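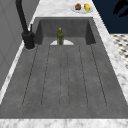
Kitchen sim task, bottle in the sink
Posted 2019-12-29 by nhan_q

Our club is doing the pick-up task for Mamani and I'm stuck on the sink one. The arm has to take the green bottle from the far end of the basin and set it on the counter by the plate. I ran 300 tries overnight and 88 worked. Most of the misses hit the back wall on the way down.

lwazi_m
Come in from above and grab the neck. You're probably going for the middle of the body, and it's too close to the wall for that.

nhan_q
I am going for the body. The neck looked too thin to me.

omprakash.a
I disagree with Lwazi. The neck grab tips the bottle as soon as you lift. Keep the body grab and turn the wrist 90 degrees so the fingers close left to right.

lwazi_m
It only tips if you lift fast. We did it all November with no problem.

prasert_c
Watch the faucet too. It's on the left near the same end, and if you swing out that way you'll clip the spout. Go out to the right.

nhan_q
Tried the wrist turn with 40 runs and the wall hits are mostly gone. Two faucet hits. Will try the neck grab tomorrow, slow.

omprakash.a
Post both numbers please.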